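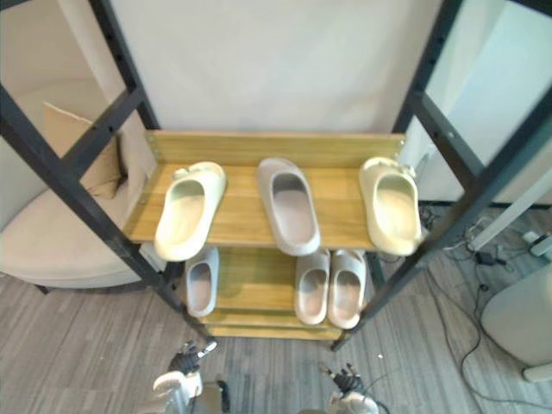
Quick changes at the Cotby are done stage left, in the dark, during the 90 seconds between scenes four and five. Set the costume rack before the house opens. Use a freestanding unit with black metal uprights and light wooden shelves, like the one with the slides on it, and fix the shelf heights using the holes in the uprights. Shoes go on the shelves in order of entrance, toes out.

Hang the coats next, open side toward the actor. Undo every fastener first - hooks included.

Run the change at half speed, then at full speed with work lights off. Repeat until it takes 59 seconds or less. For Govora, allow 15 more for the wig.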